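Pirjo Hakala has run the repair evening in Jenley for 13 years. It takes place in the back half of a former shoe shop, opens at six and closes when the last person goes home. She learned upholstery from an aunt and the rest from taking things apart.

When I arrived she was gluing the leg of a kitchen chair. She kept working while we talked.

"Chairs are most of it," she said. "Chairs and lamps. People will throw out a toaster without thinking, but they feel bad about a chair."

She charges nothing for her time and asks people to pay for parts. A lamp cord is $3. A seat that needs new webbing and foam can run to $22, and she tells people that before she pulls the first tack. Some decide against it and take the chair home as it was.

I asked what people get wrong when they try to fix a chair themselves.

"They put new glue on top of old glue," she said. "It won't hold. You have to scrape the joint back to bare wood, and that's an hour of boring work. Then they don't clamp it, or they clamp it for twenty minutes and sit down."

She leaves hers clamped overnight. The chair on the bench would stay there until the next day, with a note taped to the seat.
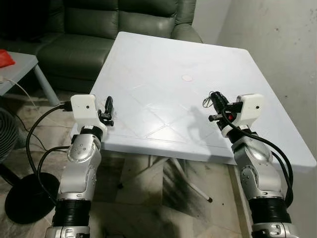 Hakala has firm views on where to work. She started out on her own kitchen floor and had a sore back within a month, so the first thing she tells beginners is to get the job up to waist height. A big white table is her favorite surface, square if you can get one, so you can reach the work from any side. "White shows you everything," she said. "Drop a black screw on a dark bench and you'll be on your knees looking for it." She puts an old blanket down when a piece has a finish worth keeping.

Her helper on most nights is Nelli Vainio, who came in with a broken desk lamp and stayed to learn wiring. Vainio now does all the electrical work. Hakala won't touch it.

"I got a shock off a radio in my twenties," Hakala said. "Nelli can have it."

The shop's lease is up in June and the rent is going up by $122 a month. Hakala has looked at a smaller room across the street. It has better light but no sink, and she washes a lot of brushes.

"I could carry water over," she said. "I'd rather not."

She wiped a line of glue from under the seat and asked me to hold the other clamp.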